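Storing spare stools and a folding chair in a small flat: what to take apart, what to cover?

Home and Household > Furniture > Small spaces

Posted by Tapia_home, 24 February 2025

Hello everybody. Excuse my English please, I write slowly but I hope clearly.

We have a small flat with tiled floor, and between the kitchen and the hall there is one niche which I measured as 179 cm high and quite narrow. In this niche I want to keep our extra seats for the days when family comes to eat. These are plastic stools in red and orange-red colour, and one old wooden folding chair. I also have a big cloth, white with black squares, which now lies over other things, and I thought to use it as a curtain or a cover so that the niche does not look so untidy.

My three doubts:

First, one of the stools comes apart, the seat separate from the leg part. Is it better to store it in pieces or together? In pieces it goes flatter, but I am afraid that the plastic becomes tired if I take it off and put it on many times.

Second, one seat has a printed design with flowers and Chinese writing (it was a gift from the wedding of my cousin). I do not want the print to be scratched by the other stool standing on it.

Third, the wooden chair. It folds well, but the wood has already lost its finish in places. Can it stand on its end for months, or must it lie?

I would like not to buy a cupboard. A Soltard one in our size costs too much for what it is.

Thank you for your patience.

Bralla
Member, 7 posts

Hello Tapia_home. I had nearly the same seats in my last flat, so I can answer for the plastic ones.

I would keep the stool in one piece if the height permits. The place where the legs go into the seat is the part that suffers, and every time you pull it off you work on the same edges. Two or three times in a year is nothing. Every week is too much. If you do take it apart, push the seat back with both palms in the middle, over a folded towel, and do not hit it with a hammer as my brother-in-law did.

For the flower print, put a piece of soft cloth between the stools. An old pillowcase is enough. Wipe both surfaces before, the scratches come from sand and crumbs and much less from the stool itself. Do not use newspaper, the ink can go over to the plastic in a warm room. And do not leave it where the sun comes in the afternoon, because red goes pale first. I lost a very nice red bucket like this on a balcony.

The niche will look better than you think. Good luck!

Bastel
Member since November

I will answer about the wood and the cloth, and a little about the order of working, as I think the order is what saves your time. Put everything on the floor first and decide after. The printed stool, the plain seat, the checked cloth and the folding chair:
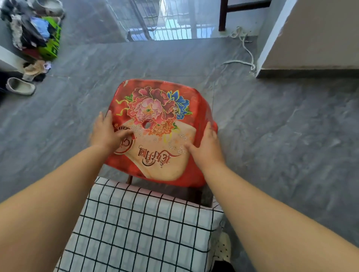
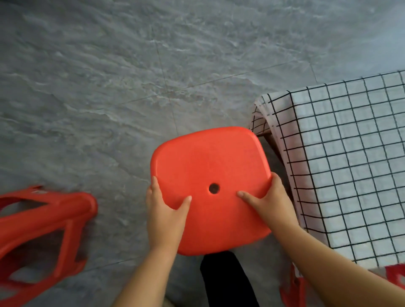
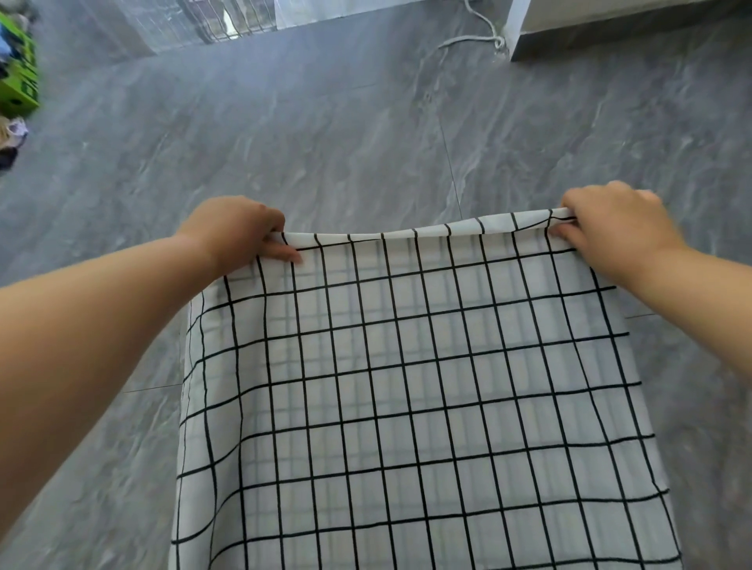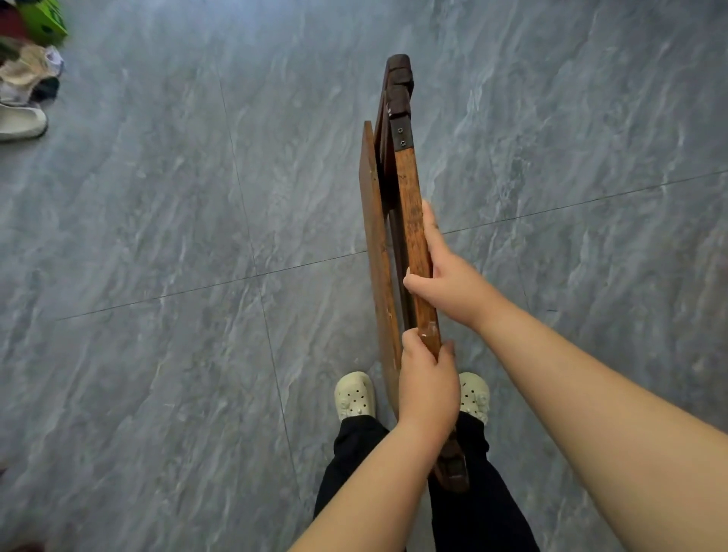

Step 1. The chair goes in first, at the back.

It is the longest and thinnest piece when it is folded, so it takes the wall side. Yes, it can stand on its end, but it must stand almost straight. If it leans a lot for a whole winter, the weight sits on one corner and the joints may begin to move. I put a loop of cotton tape round mine and a small hook in the wall. On tiles I also put a bit of felt under the end, otherwise it slides when somebody shuts a door.

Before you store it, look at every screw on the hinges and tighten by hand, with a screwdriver that fits. Where the finish is gone, rub with fine paper in the direction of the grain, take away the dust with a damp cloth, let it dry one night, and then give a thin coat of furniture wax. A worn place without protection takes every stain. I do not think you need varnish, unless the chair goes outside.

Step 2. The stools in front.

I agree with Bralla about the cloth between them. I would put the printed one on the top of the pile, then nothing presses on it and you can also see it, it is a pity to hide flowers. If you separate the seat from the legs, keep both pieces together in one bag. I once had a seat in the cellar and the legs in my mother's house, for two years.

Step 3. The cover.

A thin cloth is fine against dust but it shows the shape of what is behind. Wash it first, as cotton can become shorter. I do not know what yours is made of, look if it still has a label. Then make a simple tunnel along the top edge, wide enough for a tension rod, and leave the bottom a hand's width above the floor so you can mop without lifting it. With squares you have one advantage, you can fold the hem along a printed line. But check with the eye also, on printed cloth the lines are not always parallel to the edge. Mine were crooked by 19 mm over the width and I saw it only when it was hanging.

For the rod, do not take the thinnest one. It bends in the middle and comes down in the night with a noise that wakes the whole house.

Tapia_home

Thank you both, this is very kind. I will keep the stool in one piece and put the flowers on top. The wax I must buy, the hook I have already. One more small thing, Bastel: does the tape leave a mark on the waxed wood?

Bastel

Only if the wax is fresh. Wait some days, then it is no problem. White tape is better than coloured.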